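Right, the mini fridge. I've had messages asking whether I ever got rid of it, and the answer is no, it's still against the back wall and I love it more than ever!

We bought it the summer we moved to Dutcombe, when the proper kitchen was a building site and Noura and I were living on toast and warm orange squash (grim, would not recommend).
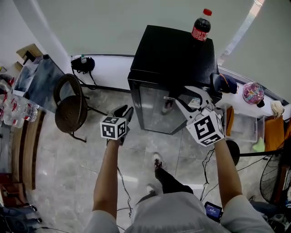
Posted by Mi-kyung Seol
Tuesday, June 19, 2018 | Home stuff | 6 comments

The glass door is my favourite bit. It's so dark you can only just make out that there's something in there, so my sad leftovers stay a secret between me and the fridge. And the flat top is a shelf, obviously – at the moment it's where the Coke lives, right in the back corner.

I've put the round wicker chair near it, the one with the skinny black legs. Noura wants it moved to the window but I think it's perfect there, you can practically reach for a drink without getting up. The water bottles are still in a heap under the glass table and there's a cardboard box on top that I keep promising to deal with. Next weekend, maybe.

What I'd really like now is a little tray for the fridge top, something with a lip so things don't slide off. I saw one in Parnatach for £14 and dithered, and when I went back it had gone. If anyone spots one, shout!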